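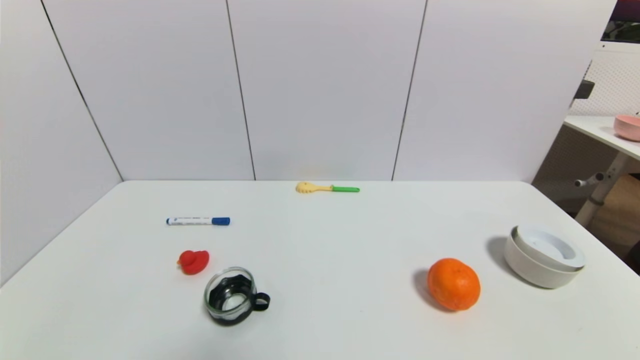

Small things for small tables

Since June our sorting table at Nellik has been open to every family in the Benavides building, and many of you asked what you should bring. My answer is always the same: bring what is already lying in your drawers. The Nustska play shelf doesn't need new toys. A rubber duck, a marker for the whiteboard, a cup with a handle, one utensil from a toy kitchen — with these a child of three can be busy for a long time.

We put the things out on a white table with a lot of space between them. When everything is in one pile, the children pull at the pile and the smaller ones become tired very quickly. With space they look first, and then they choose.
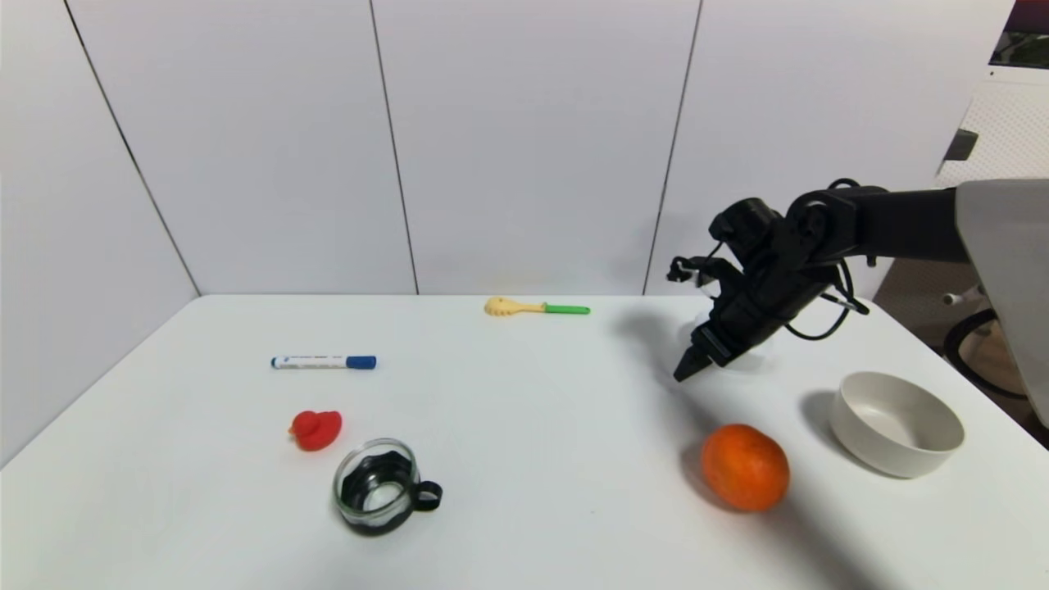
Fruit is also welcome, but please bring only fruit with a peel. A mandarin is very good because it rolls a little, it has a nice smell, and somebody can eat it at the end. Markers must have the cap on when you give them to us. Last year we washed one tablecloth 3 times and the blue line is still there.

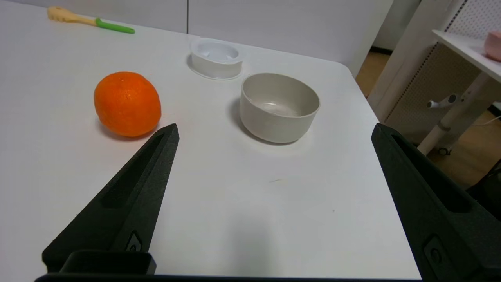

Brastia newsletter editor, Nellik play shelf

For the next round we are looking for bowls. They should be plain and not too deep, so that a small hand can put an orange inside and take it out again. Lids are useful too, even when the box is lost. We have space for 8 more bowls on the lower shelf — please don't bring glasses with thin walls, we have enough of them.

You can leave your things in the entrance at number 737, in the gray crate under the mailboxes. Write your apartment number on a piece of paper if you want them back.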